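Review: Flidden printed label sleeves and crimp connector set, after one winter of use

I bought this set in December, when I was preparing the wiring for a small electric cart. I make harnesses at home for myself and sometimes for neighbors, and I was tired of tape flags which fall off or become sticky.

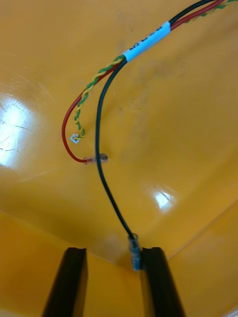
The set comes in a flat box with 60 label sleeves in three diameters, a bag of blue crimp connectors, and a sheet with a code for the online label editor. You type your text in the editor, send the order, and the sleeves arrive printed after 6 days. My order came complete, but the small bags inside were not marked by diameter. I had to sort them on the table, and this took me a good part of the evening.

First, the sleeves. The white material is a little stiff when it is new. For a bundle of four wires, with a black one, a red one and a green and yellow twisted pair, the middle diameter is correct. It holds the wires close together and does not slide easily. For only two wires it is too wide, and I had to use the small one. The manual gives a table for the sizes, but the table speaks about wire area and my wires were sold to me by gauge. A second column would help.

The printing is small. I can read it at the bench with my lamp, but under the seat of the cart I needed to turn the sleeve with my finger until I found the beginning of the text. The text goes along the sleeve, so a long name fits well, but you never know which side will look at you. I wrote to Flidden and asked if they can print the same text two times, on opposite sides. They answered politely that it is possible if I put the text on two lines in the editor. I tried it in my second order and it works, only the letters become smaller again.

I cleaned some sleeves with alcohol to see what happens. The print stayed. With brake cleaner it became gray, so please be careful with it.

Now the connectors. They are translucent with a blue tint, and I like this very much, as I can check how far the wire went in before I press the tool. I use my old Clasinside crimper, and it closes them without cracks. I made 38 connections and had to repeat two of them. One was my mistake with stripping. The other one opened when I pulled it by hand, and I do not know why.

I also compared with the Saavedra sleeves, which I used before. Those are softer and easier to put on a finished bundle, but the print was gone after one summer. The Mallier ones have the best letters of all, very black and sharp, but they are sold only in big packs and I do not need 3000 labels in my life.

The price of the Flidden set is around 60 percent higher than plain sleeves without print. For me it is acceptable. For a person who makes one harness per year, a pen and patience will be enough.

What I would change: mark the bags, give the table in gauge, and put a few more of the small diameter in the box. I finished these first and still have many of the large ones.

I give four stars from five. I will order again when the small ones are needed.

Reviewed 9 April 2022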